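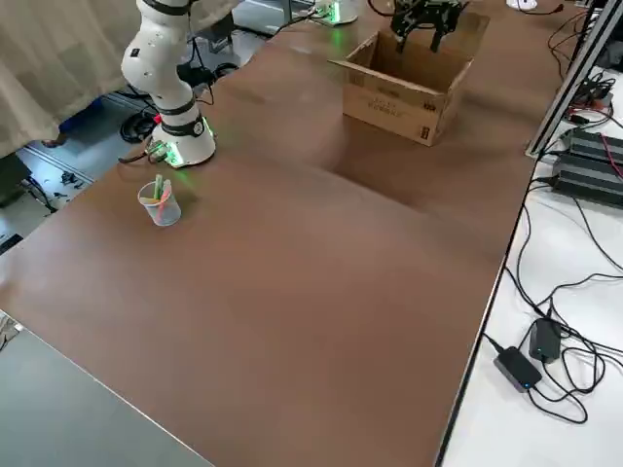
Two arms, one cardboard box and a cup of markers at the Melholm automation open day.

1/ Badeda thanks everyone who attended our open day at the Melholm workshop. We welcomed 48 visitors in small groups, and the bookings desk has asked us to post a short summary for those who missed out.

2/ The demonstration bench pairs two arms at one brown tabletop. The green light at the base of each arm drew the most questions from our younger visitors. Please consult the handout for the full colour guide.

3/ Groups were shown a packing exercise using an open cardboard box and everyday stationery. Each session ran for 20 minutes, with time for questions at the end.

4/ Several visitors asked why we work with markers and a plastic cup. Small, light items that lean and roll are a fair test of a gripper, and they are inexpensive to replace.

5/ A number of teachers enquired about power and cabling. Our supplies sit on a separate white table beside the bench, and we recommend a similar arrangement to any school planning its own setup. The wiring notes are included in the handout — page 11.

6/ We also received questions on employment. Badeda's position is unchanged: staff who currently pack by hand at our Esmont centre will be offered paid training on the new equipment before any of it is installed there.

7/ Visitors who left a form at the front counter will receive a written reply. Forms without a return address cannot be answered — please write to the Melholm office if yours was one of these.

8/ A second open day is planned for December. Groups will again be kept small and children under 11 must be accompanied by an adult. Bookings will be announced on this account.

9/ Our thanks to Vörös for the loan of seating and to the Esmont staff who led the tours.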